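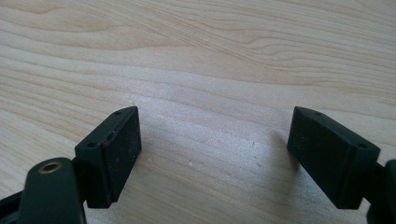

The Plendton Rules are a set of voluntary working rules for the care and checking of two-finger grippers, used mostly in small workshops and teaching labs. They are named after the town where the first draft was written and deal with matters that formal machine safety standards tend to leave to the maker's handbook: what state the fingertips should be in, what the bench should look like before a run, and who signs for it. Rule 4, the one most often quoted, says that contact faces must be "free of visible dust and lint" at the start of each session. How closely it is followed is another matter. Black fingertips show every pale fleck, and a pair with specks across both faces, open over a bare wooden tabletop, would fail the rule as written. Critics say that most working pairs would.

Background

The rules grew out of a shop manual at Handau, a maker of bench tools, and were first circulated on 15th August as a list of 30 items. The list was cut to 18 by September. The items dropped were mainly those that called for measuring gear, including a limit on finger wear. Supporters described this as making the rules easier to use. It also took out most of what could be tested.

Content 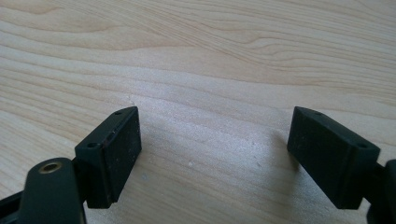 The remaining rules fall under three headings: fingers, bench and records. The finger rules cover dust, scuffs, loose screws and the alignment of the two faces at full opening. The bench rules ask for a clear, flat surface, swept of crumbs and offcuts, with nothing in the working area except the object to be handled. The records rules ask for a dated entry and initials for each check. No rule says what counts as a scuff, and "clear" is not defined either – a point raised in every review of the text so far.

Uptake

Brundholm adopted the rules in full for its training benches. Somboon uses 17 of them, leaving out the one on daily initials, which its staff guide calls "paperwork about paperwork". Neither firm has published figures on faults or dropped parts before and after. Claims that the rules cut down on failed grasps therefore rest on word of mouth.

Criticism

The longest critique is by Jolene Treloar, a former bench technician, who argued that a rule judged by eye will be judged kindly at the end of a long day. She read 2000 log entries and found not one recorded failure under Rule 4 – a result she put down to habit on the part of the people signing. Her suggested fix was a reference card with sample faces, clean and dusty, kept beside each bench. It has been discussed twice and is not part of the current text.

See also: End effector; Preventive maintenance; Housekeeping (workplace)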